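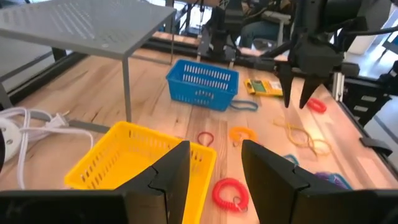 Yellow basket on the table, with the white cables.

Minutes, Serkdale Regional Air Service Group
Held 22/09/2023, upstairs at the Skurnevthorpe terminal

I'm writing these up from my own notes again, so if I've put words in your mouth, shout before the next one and I'll fix it. We started a bit late as the parking machine was eating cards.

Last minutes
Agreed, with one change. I'd written that Coria wanted to drop the early flight. They want to move it, and I've corrected that in the copy on the website. Sorry, Coria folks!

The aircraft question
This took up most of the evening, as I think we all knew it would. Coria's route planner walked us through the two options for the morning run. Option one keeps the 50-seat-class jets going until the leases run out. Option two swaps them for a 70-seat turboprop, which burns less fuel but adds 5 minutes to the trip. I said I couldn't imagine a single passenger caring about that, and got told (fairly) that it matters a lot at the other end, where the connection bank is tight.

There was a long back-and-forth about whether we could fill the bigger plane. August was a good month, but August is always a good month, and the person from the chamber of commerce kept dragging us back to what February looks like. I was glad of it, even if I groaned at the time. Coria would like nearly 200 signed letters of support from local businesses before they take the turboprop plan to their board. We have a start on that but we're nowhere close.

I asked if the old jets could be kept as a winter backup. The answer was no, two types means two sets of parts and two crew pools, and an operator that size can't carry it. OK, I tried.

No vote was taken. We'll come back to it when the load numbers are in.

Ground handling
Potgieter's contract is up for renewal. Everyone seems happy enough with the ramp crew, less so with the bag times in the evening. Potgieter say the belt loader is the trouble and that they've got a replacement on order. I asked for a date and was promised one in writing. It was also pointed out that the turboprop sits lower, so the loader may need to be a different model anyway – better to find that out now, before the money's spent!

Noise
One letter in, from the lake side of Skurnevthorpe, about the late arrival turning over the houses. The airport manager will check the approach tracks and write back. Somebody asked if a turboprop would be louder or quieter on the ground, and we got three different answers, so I've put it down as a question for Coria.

Terminal bits and pieces
The vending machine is staying. The gate door still sticks. The new departures screen has been put off until the power outlets on that wall get sorted out.

To do
Me: chase the support letters, send the form around again
Coria: February load figures, turboprop noise sheet
Potgieter: loader delivery date in writing
Airport manager: reply to the noise letter

Next meeting
Same room, 5 p.m. start. I'll email the date once Coria confirms they can make it. If you want something on the agenda, send it to me early please, and include any papers you'd like people to read first.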